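Pre-Session Checklist for the Ferncombe Table (With My Rambling Comments)

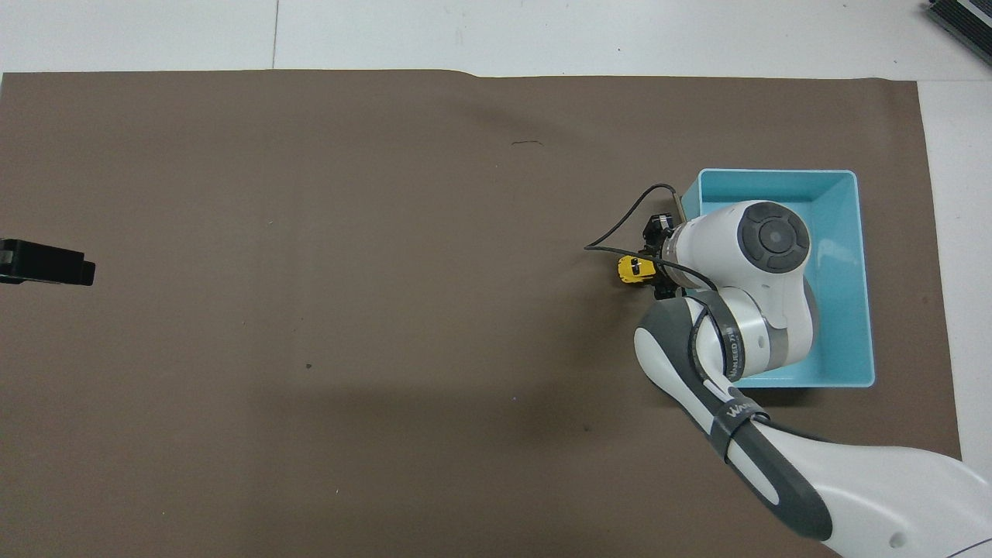 1. Room and furniture

Chairs checked for wobble: DONE. One failed. It's the green folding one with the dodgy back leg, and I've put it out in the garage with a strip of tape across the seat. Please don't bring it back in because you like it. I like it too!

Walkway clear behind the DM's chair: DONE. I moved the snack esky under the window. Last month we had a player go over it backwards holding a full pot of tea (the paladin, naturally, heavy armour and all), and I'd rather not see that again.

Power boards: NEEDS WORK. We had two laptops, a lamp, a phone charger and the kettle all going off the one board. The kettle now lives in the kitchen, full stop. I've ordered a flat cord cover for the stretch that crosses the doorway, and until it turns up I'm taping the cord down every session and pulling the tape up afterwards so it doesn't wreck the floorboards.

Smoke alarm tested: DONE. Loud. The dog has forgiven me.

2. Candles, fog and other atmosphere

Real candles: NOT ALLOWED any more. I know, I know. The crypt session at Tivaston looked amazing by candlelight, and then somebody leaned over to check a spell card and we all smelled singed sleeve. Battery tea lights only, and I've got a whole bag of them in the dice drawer.

Button batteries in the tea lights: CHECKED. Every little screw cover is done up tight. Two of us bring small kids along, and those batteries are seriously nasty if swallowed. If a cover's lost its screw, chuck the light in my "fix me" tub and grab another.

Fog machine: not for this room. Good fun in the hall, terrible in here with the alarm right overhead.

3. Minis, dice and paint

Metal minis put away from the edge: PARTLY DONE. The Hứa river dragon weighs 1,608 grams on my kitchen scales, and it was sitting on the top shelf with one wing hanging out over the couch. It's on the bottom shelf now. Gorgeous thing, would absolutely brain someone.

Hobby knives capped and counted back in: DONE, but I found one loose in the terrain box, under the ruined tower. Caps on, every time, please. The corks in the jar are free if you've lost yours.

Spray primer: OUTSIDE ONLY, mask on, and not while someone's having a smoke on the back step. I've stuck a note on the cans.

Dice on the floor: sweep before we start and again when we pack up. A d4 in bare feet is a recognised form of torture in my house. I'm bringing in a shoes-on rule from October, when the weather warms up and everyone starts kicking their thongs off.

4. Food and allergies

Nut-free snacks: DONE. We have one serious nut allergy at the table, so read the packet before you bring it. The "may contain" ones count too. If you aren't sure, leave it in the car.

Spare EpiPen location: CHECKED. Left-hand pocket of the red first aid bag, on the hook by the back door, in date. I'd like everyone to have a go with the trainer pen before the Firkdale arc kicks off. It takes a minute and it's a bit of a laugh, in a grim way.

First aid bag: TOPPED UP. We were out of bandaids, mostly thanks to the knife situation in section 3.

5. The people bit

Lines and veils sheet updated: DONE. I went round and asked everyone privately. Spiders are still in, but no detailed descriptions of them getting into ears. Drowning has been added as a veil, so the flooded level at Firkdale will fade to black if it comes to that.

X-card on the table where all six players can reach it: DONE. I printed a bigger one. Tap it, we move on, and I won't ask why.

Break every 90 minutes: NOT GREAT. We blew straight past it during the bridge fight (my fault, I was having too much fun being the troll). I'm setting an alarm on my phone and you're all welcome to heckle me if I snooze it.

Rides home: ASK BEFORE THE LAST FIGHT. The last 369 bus goes earlier than you'd think. If you're likely to miss it, tell me by the second break and we'll sort out a lift.

Still open: cord cover, shoes rule, green chair repair.

Checked 7 September 2023. Next go-through will be before we set off for Firkdale, and if you spot anything in the meantime, stick it on the fridge list.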